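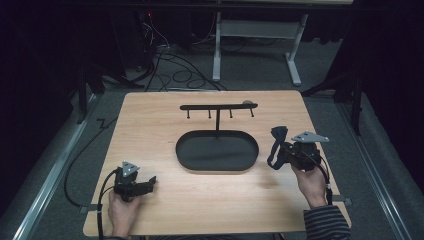
黑色托盘中间立着小挂架，横杆下面是四个短挂钉

面团为什么会长大

厨房小百科 2021年12月

把面粉、水和一点酵母揉在一起，盖上布，放到暖和的地方。过一段时间再去看，盆里的面团变大了，表面鼓鼓的，用手指按下去软软的，还会慢慢弹回来一点。没有人往盆里加过东西，面团是怎么变大的呢？

要弄明白这件事，得先认识一种很小很小的生物。

酵母是什么

酵母是活的。它不是动物，也不是植物，和蘑菇一样属于真菌。一个酵母只有一个细胞，圆圆的或者椭圆的，小到只有用显微镜才能看清楚。

超市里卖的干酵母是一粒一粒的浅褐色小颗粒，摸起来有点像细沙。每一粒里都挤着数不清的酵母。它们被烘干了，处在休眠状态，不吃东西，也不长大，有点像冬天睡着的青蛙。一碰到温水，它们吸足了水分，就会醒过来。

自然界里到处都有酵母。葡萄皮上有，麦粒上有，空气里也飘着一些。很早以前的人并不知道酵母是什么，但是他们发现，和好的面放着不管，有时会冒泡，烤出来的饼比平时松软。后来他们学会了留一小块发过的面，下次和面时掺进去。中国人把这一小块面叫作“面肥”或者“老面”，今天还有不少人家这样做馒头。

酵母吃什么

酵母爱吃糖。你可能会问，做馒头的时候没有放糖，它吃什么呢？

面粉里最多的东西是淀粉。淀粉可以看成很多个糖连在一起的长链子。面粉里还有一种叫“酶”的物质，遇到水以后就开始工作，像小剪刀一样把长链子剪成短的。剪下来的小段里有麦芽糖，酵母可以吃。

所以不加糖面团也能发起来。加一小勺糖，酵母醒来后马上就有东西吃，开始时会快一些。但是糖不能放太多。糖会和酵母抢水，面团太甜，酵母反而没有力气干活。很甜的面包发得慢，就是这个道理。

你可以自己试一下：把一小块馒头放进嘴里慢慢嚼，多嚼一会儿，会尝到一点甜味。唾液里也有酶，也在剪淀粉。

气泡从哪里来

酵母吃了糖，会放出一种气体，叫二氧化碳。我们呼出来的气里有它，汽水里的小气泡也是它。

酵母还会产生一点点酒精。刚发好的面团闻起来有淡淡的酒味，就是这么来的。蒸和烤的时候，酒精大部分会跑掉，吃馒头不用担心会醉。

二氧化碳一点一点地冒出来，面团里就出现了许多小气泡。气泡越来越多，越来越大，把面团撑了起来。这个过程叫作发酵。

面粉没有变多，水也没有变多，变多的是面团里的气。你把发好的面团用力揉一揉，气跑出来，它又会变回比较小的一团。

气泡为什么不跑掉

在一杯水里吹气，气泡一下子就浮到水面上破了。面团里的气泡却能留住，这要靠面筋。

面粉里有蛋白质。加水以后再揉，这些蛋白质会互相拉起手来，连成一张有弹性的网，这就是面筋。揉得越充分，网就连得越好。气泡被网兜住，跑不出去，只能把网撑大，跟吹气球差不多。

想看看面筋长什么样，可以做个小试验。和一小块硬一点的面团，不放酵母，揉光滑，放一会儿，然后泡在一碗清水里轻轻捏洗。水会变白，那是淀粉跑到水里去了。换几次水，一直洗到水不怎么白了，手里会剩下一小团黄黄的、可以拉长的东西。那就是面筋，凉皮里一块一块有小孔的面筋也是这样洗出来再蒸熟的。

面粉袋子上常写着“高筋”“中筋”“低筋”。高筋面粉里的蛋白质多，网结实，适合做面包。中筋面粉做馒头、包子、面条都行。低筋面粉的蛋白质少，用来做饼干和蛋糕，吃起来又松又酥。

用玉米粉或者大米粉和面，怎么揉也揉不出这样的网。只用它们做发糕，要调成稠稠的面糊来发，做出来的口感也和小麦馒头不一样。

冷一点还是热一点

酵母对温度很敏感。

放在冰箱冷藏室里，4度左右徘徊的地方它动得非常慢，但是没有死。有的面包师傅晚上把面团放进冰箱，第二天早上再拿出来用。发得慢的面团，味道往往更香。

在暖和的房间里，酵母干得很起劲。夏天和的面很快就能发好，冬天就要等得久一些。同样一盆面，10月里放在桌上够暖和，到了更冷的时候可能就要挪到暖气旁边去。

水太烫就不好了。化酵母的水不要超过40度，用手背试一下，觉得温温的就可以。倒进开水，酵母会被烫死，面团等多久都不会变大。

盐也会让酵母变慢。做面包要放一点盐，盐能让面筋更结实，味道也更好。和面的时候，最好不要把盐直接堆在酵母上面，分开放在面粉的两边，再一起搅匀。

三个瓶子的试验

这个试验可以在家里做，需要大人帮忙准备热水。

准备三个一样的小塑料瓶、三个气球、干酵母、白糖和水。

第一个瓶子里放温水、一小勺酵母和一小勺糖。第二个瓶子里放温水和一小勺酵母，不放糖。第三个瓶子里放从冰箱里拿出来的冷水、一小勺酵母和一小勺糖。三个瓶子里的水要一样多。

盖住瓶口晃匀，马上把气球套在瓶口上。第三个瓶子放回冰箱，另外两个留在桌上。

过一阵子看看三个气球。第一个瓶子里会有很多泡沫，气球会慢慢立起来。第二个瓶子里没有糖，也没有面粉，酵母几乎没有吃的，气球变化很小。第三个瓶子里有糖，可是太冷，气球也差不多还是软软的。

把第三个瓶子从冰箱里拿出来，放在桌上，隔一段时间再看。水慢慢变暖，泡沫会多起来。

做完试验，瓶子里的水倒掉，不要喝。瓶口不要用盖子拧紧放着，里面的气越来越多，会把瓶子胀得很硬。

进了蒸锅以后

发好的面团做成馒头，放进蒸锅。锅里越来越热，刚开始酵母受到鼓舞，干得更快。气泡里的气体受热也会膨胀，面团里的一部分水还会变成水蒸气，所以馒头在锅里还会再大一圈。

再热下去，酵母就死了，不再冒气。这时候面筋和淀粉受热变得固定下来，气泡的形状也就留住了。掰开一个馒头，里面密密麻麻的小孔就是气泡住过的地方。

馒头蒸好，关了火，不要马上掀锅盖。等上几分钟，让锅里的温度慢慢降下来。突然遇到冷空气，有的馒头会缩成皱巴巴的一团。掀锅盖是大人的事，蒸汽很烫。

烤面包的道理差不多，只是烤箱里更热更干。面包外面的水很快跑掉，结成一层硬皮，颜色变成金黄或者棕色，还会散发出香味。馒头在蒸汽里熟，表面一直是湿的，温度也没有烤箱高，所以皮是白的、软的。

不用酵母行不行

行。让食物变松软的办法不止一个。

泡打粉是一种白色的粉末，里面有小苏打和酸性的东西。它们遇到水就会产生二氧化碳，加热以后还会再产生一些。它不是活的，不用喂，也不用等很久。松饼和很多小蛋糕都用它。

海绵蛋糕靠的是鸡蛋。用打蛋器把鸡蛋打成厚厚的泡沫，空气就被包在里面了。放进烤箱，空气受热膨胀，蛋糕就长高。

油条也要鼓得很大。面坯下到热油里，里面的水很快变成蒸汽，面里放的膨松剂也放出气体，两种气一起把它撑开。

还有一些饼根本不用变大，比如烙饼和春饼。和好的面静置一会儿，让它变软，擀薄了就能下锅。

自己养酵母

有的人不买酵母，用面粉和水自己养。把同样重的面粉和水放在干净的玻璃罐里搅匀，盖子虚盖着，放在暖和的地方。每天倒掉一部分，再添上新的面粉和水，这叫“喂”。养到第7天，罐子里常常已经有很多气泡，闻起来酸酸的。也有的罐子养得慢，要多喂几天。

酸味是乳酸菌带来的。面粉里除了酵母，还住着乳酸菌，它们也吃糖，吃完会产生酸。酸奶的酸味也来自乳酸菌。

要是罐子里长了毛，或者出现粉红色、橙色的斑点，就整罐扔掉，洗干净重新来。

用老面做馒头，发好以后会有酸味，很多人会揉进一点食用碱。碱能把酸中和掉。放少了馒头发酸，放多了馒头发黄，还会有一股涩味。

常见的问题

面团发了很久还是不大，怎么办？
先看看房间是不是太冷，把盆挪到暖和一点的地方再等等。还是不动，就看看酵母的日期，过期的酵母可能已经不能用了。下次可以先把酵母放进加了一点糖的温水里，等一会儿，有泡沫再用。

怎么知道面团发好了？
看大小，长到原来的2倍就差不多了。再用手指蘸一点干面粉，在面团中间戳一个洞。洞马上缩回去，说明还要再等。洞口不怎么动，就是好了。整个面团塌下去，那是发过头了。

发过头的面还能吃吗？
颜色和气味都正常的话，可以做成饼，烙熟了吃。它会有点酸，也不太蓬松。

面团能生吃吗？
不能。生面粉没有经过加热，里面可能有让人肚子疼的细菌。揉完面要洗手，手上粘的面也不要舔。

几个词

酵母：一种单细胞的真菌，吃糖，放出二氧化碳。
发酵：酵母或者细菌把糖变成别的东西的过程。
面筋：面粉里的蛋白质遇水以后连成的网，有弹性。
酶：能把大的东西剪成小的，面粉和唾液里都有。
二氧化碳：一种没有颜色、没有气味的气体。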